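So Clirville council has put out its leaflet on the tap water. Four pages, glossy, with a smiling glass on the front. I have read it twice and I still don't know what's in my water.

"Your water meets the standard." Which one? There's more than one kind of test you can run on water, and they don't all look for the same things. The leaflet names none of them.

It does say 358 samples were taken last year. Sounds like a lot. Then you find the map on the back, and 41 of them came from the Huddale side of town. We have the oldest pipes and the most complaints. You'd think someone would have matched one thing to the other.

Also -- sampled where? At the works, or at a kitchen tap? Water can leave the works in fine shape and still pick up lead from an old pipe between the street and your sink. A sample from the works tells me about the works.

I rang the number on the leaflet in March. Was told the results were "all within range". Asked for the range. Was told it was technical. I can read a number, thanks.

To be fair to them, a proper test isn't a mystery. Tube, rack, a colour you can compare with a chart. Schoolchildren do a version of it.
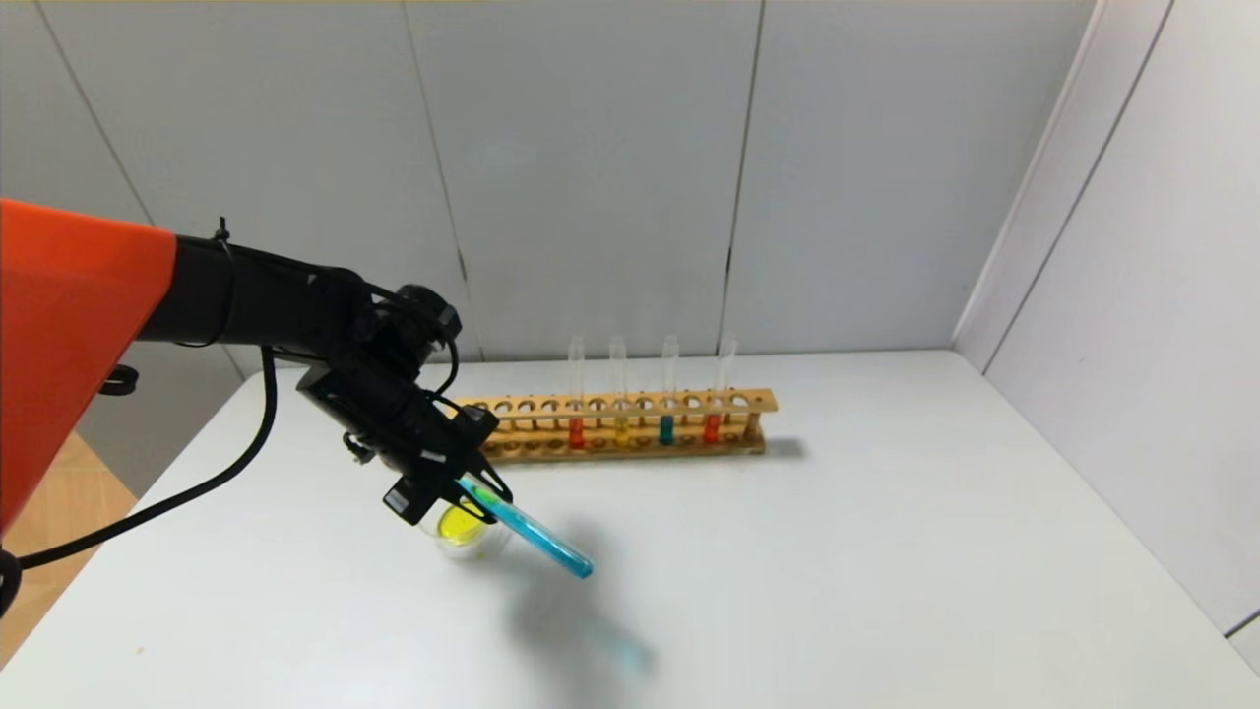

Test tube racks, both times.
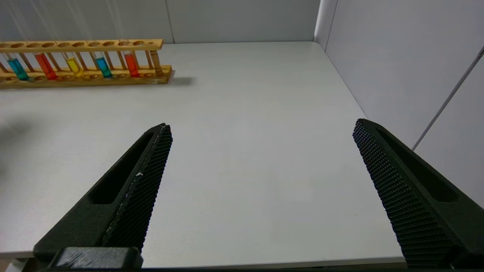
Ostap Stetsiuk replied that I'm being hard on them, that the full results have to be given to anyone who asks in writing, and that hardly anyone bothers to write. Fair enough, Ostap. I've written. 2 emails so far and one automatic reply telling me my email matters.

He also reckons the brown water on Sheehan Road is only iron and won't hurt anyone. He may well be right. But "only iron" is a guess until somebody tests it, and I'd like the guess to come from the people sending me the bill.

Meanwhile a firm called Dosonberg has been putting cards through doors offering a "free home water check". I don't trust that either. When the person testing your water also sells the filter, I'd want to know how often they've told a household it doesn't need one.

I asked their man on the phone. He said every home is different. Then he asked when I'd be in.

What I'd like from the council is dull. A table. Street, date, what was tested for, what was found, what the limit is. Put it on the website and save the money on the smiling glass.

If you live on the Huddale side and you've had a result back in writing, please send me a copy, with your address blacked out if you like. I'm after the actual sheet with figures on it. A letter saying everything is fine is no use to me, I've got one of those.

Contact | Copyright | Back to top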